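Flellbridge Community Store – Minutes of the January Meeting

Present: Hatice Kurtuluş (chair), Gönül Baysal, Kaisu Pesonen, Kaede Shibata
Apologies: İlker Şimşekoğlu
Meeting opened at 6:30 p.m.

1. Previous minutes
Accepted with one correction. The shelving on the Bellberg side was moved in the fall, not the summer.

2. Matters arising
The lock on the side door has been replaced. Kaede has the spare keys and will label them. The quote for the gutter work has still not come in – Hatice to call again.

3. Storage bins
Gönül reported on the large gray bins. They are scuffed on the floor and scratched on the walls, and the coating has worn away in patches. She asked whether the group wanted to repaint them, replace them, or leave them as they are. Kokgate has offered new bins of a similar size, with delivery up to 3 weeks after ordering. Repainting would be cheaper, but the bins would be out of use while the paint cured.
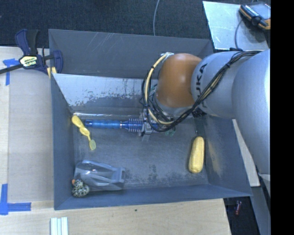
Kaisu said she would sooner leave the inside surfaces alone, as fresh paint would be scraped off again within the year and flakes would end up among the goods. She would spend the money on lids. Gönül did not agree about the lids, which get left on the floor and tripped over, but accepted the point about paint.

After some discussion it was agreed to wash the bins out, sand any rough spots along the upper edges, and look at them again in the spring. No new bins will be ordered for now. Hatice asked that small items be kept out of the large bins, where they roll into the corners and are a nuisance to reach. Small items to go in the shallow trays by the window.

Action: Gönül to arrange washing. Kaede to buy sandpaper and a stiff brush.

4. Budget
The balance for fixtures stands at $3000. Kaisu proposed setting aside money for two folding tables from Karaca, as the old ones wobble. Agreed, provided the tables fit through the side door – Kaede to measure before anything is ordered.

5. Sorting day
İlker had sent a note asking for an earlier start, as the last sorting day ran late and the sweeping was left undone. Agreed to start at 9 a.m. Kaisu will bring labels and markers. Broken goods to be set by the back wall and not returned to the bins.

6. Any other business
The kettle needs descaling. Kaede asked that boxes not be stacked in front of the fuse panel.

Meeting closed at 7:40 p.m.

Flellbridge Community Store | Contact us | © All rights reserved | Back to top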